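Tips for the office kitchen, and for eating together in it

When I moved to Donuvport for my job, I did not know one person in the building. The first real conversation I had there was next to the dishwasher, and it was about why a lid did not fit on a box. Since then I take the office kitchen seriously. In many companies it is the only room where people from different departments stand beside each other without a meeting. If the room is dirty, or if everybody is angry about the milk, people take their coffee back to the desk and the chance is gone.

I collected these tips over several years, in two offices. Some of them are about cleaning and some are about people. I could not separate them well, so they are mixed.

The refrigerator

Keep a roll of masking tape and a marker on top of the refrigerator, and tie the marker with a string. Each person writes the name and the day of the month on the box. We tried it with printed labels before and it did not work, the printer was too far away.

Give one shelf to food which is for everybody. At Monen, where I worked first, this was the middle shelf, and it had a green strip of tape on the edge. Leftover cake from a birthday, half a melon, the second half of a big yogurt. Before this shelf existed, a lot of good food was thrown out, as people were too polite to touch it.

Empty the refrigerator on the last working day of the month, in the afternoon at four. Send the message in the morning and again at three. What has no name goes out. Please do not make exceptions for nice boxes, or you will have a cupboard full of nice boxes.

For the smell, put a small bowl of baking soda at the back and change it when you empty the shelves. A spilled soup must be wiped the same hour with warm water and a drop of dish soap. Under the glass shelf there is usually a groove where the liquid runs, and an old toothbrush goes in there very well.

Coffee and tea

The kettle gets lime inside if the water is hard. Fill it half with water and half with white vinegar, let it boil, switch it off and leave it for one hour. Then boil clean water two times and pour it away. Put a note on the kettle during this hour. I forgot the note once and a colleague from accounting had vinegar tea, and I heard about it until Christmas.

Brown circles in cups go away with a spoon of baking soda and a wet sponge. For thermos bottles use the same powder with hot water and leave it overnight with the lid open.

If your company pays for the coffee machine, ask if there can be also a simple pot. A machine that makes one cup in 25 seconds is fast, but each person presses the button and leaves. With a pot, somebody must wait until it is ready, and mostly a second person comes and waits too. In our team the pot is switched on at ten, and who has time comes. I have learned more about my colleagues in this waiting than in all the workshops.

A shared breakfast without stress

We have a breakfast together once a month. It began with four people and a bag of rolls. My advice is to keep it small in effort, otherwise it will stop after the third time.

Make a list on paper and hang it at the door one week before. On the list write the things that are needed and leave a line beside each one. When you only write "bring something", you receive five packets of cookies and no butter.

Fruit should be cut on the same morning. Oranges keep well for some hours if you leave the peel on and put the slices close together in a deep tray, covered with foil or a clean damp towel. Apples need lemon juice. Bananas stay whole. Grapes should be washed at home and dried, because wet grapes make everything around them wet.

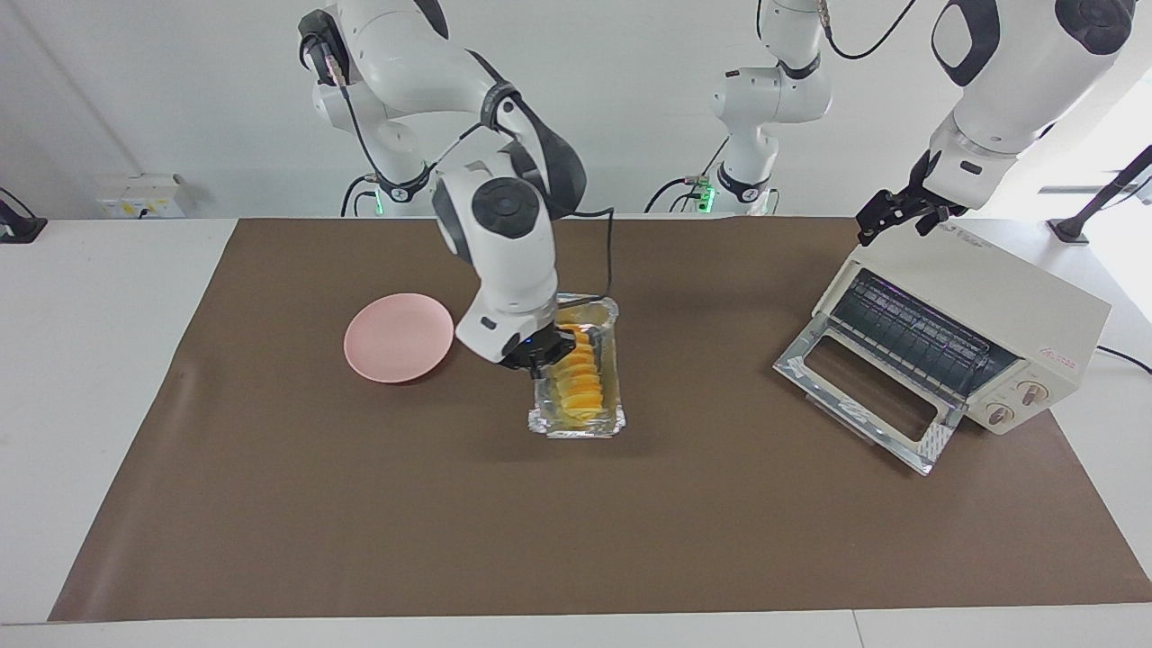
Put the plates at one end of the table and the forks at the other end. It sounds like the wrong way, but with forks at the beginning people hold them in the hand the whole time and drop them. Napkins go with the forks.

Write on a small card what is inside if the food contains nuts, pork, milk or alcohol. A colleague who cannot eat something will often not ask, and will just drink water and say that she had breakfast at home. I did this myself for half a year.

Do not make speeches. If the boss wants to announce something, it can be done at a different hour. Once we had a presentation about the new travel rules between the cheese and the coffee, and the next month only half of the people came.

New colleagues

In the first week, show the new person the kitchen before you show the printer. Tell them which cups are free to use and which ones belong to somebody. There are always cups that belong to somebody, and it is a bad feeling to learn it when you are already drinking.

Ask a new colleague to help with a small thing, for example to carry the bread. It is easier to talk when the hands are busy. For me the language was a problem at the beginning, and drying dishes beside another person was the best lesson. Nobody expects long sentences from a person with a wet plate.

If part of the team works from home, choose the breakfast day together with them. In my present office, Brestitz, two colleagues have a long train ride, and we start at half past nine so that they can be there from the beginning.

Sink, sponge and dishwasher

Change the sponge every week. Cut one corner of the old sponge and use it for the floor and the trash can, then there is no mixing.

A slow drain can often be helped with a kettle of hot water and some dish soap. If the pipes are plastic, let the water cool a few minutes first. Coffee grounds should never go in the sink. We keep a tin with a lid for them, and one colleague takes it home for her roses.

About the dishwasher there will be a fight in each office. Our solution is a magnet with a clean side and a dirty side. Who finds it on "clean" takes out at least the upper basket. The whole machine is too much for one person between two calls, but the upper basket is done before the coffee is ready.

Wooden spoons and sharp knives are washed by hand. Rub the cutting board with salt and half a lemon, wait ten minutes, rinse it, and let it stand upright to dry.

Money

We have a glass jar for butter, milk and jam. Each month everybody puts in the same small sum, and the receipts go in the jar too. I do not recommend a list of who has paid. We had one at Monen and it made more bad feeling than the missing coins were worth.

If there is money left at the end of May, we buy ice cream. Put the ice cream knife in hot water first and wipe it dry before each cut.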